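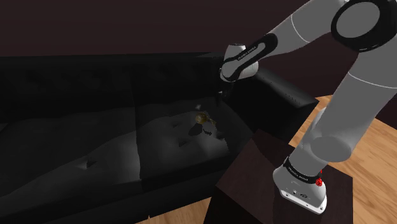
Simulation render: Menumcombe Robotics course archive, 1 Feb 2024

Unit 11. Household chores: picking up small objects

The task is to remove a small brass-colored object from a sofa seat cushion. The arm is a Franka Emika mounted on a side table.

Three points for the lab report:

Contact. A soft seat gives way under the fingertips. A rigid cushion model hides this error.

Perception. Dark leather returns little texture, and shadows can be mistaken for the target.

Scoring. A pick counts only if the object is held clear of the cushion.

In the Brundora trials, the baseline policy completed 76 percent of 50 simulated picks. That rate is too low for unattended home use, and the trials did not include clutter.

Reading: Ashby notes, section on grasp planning.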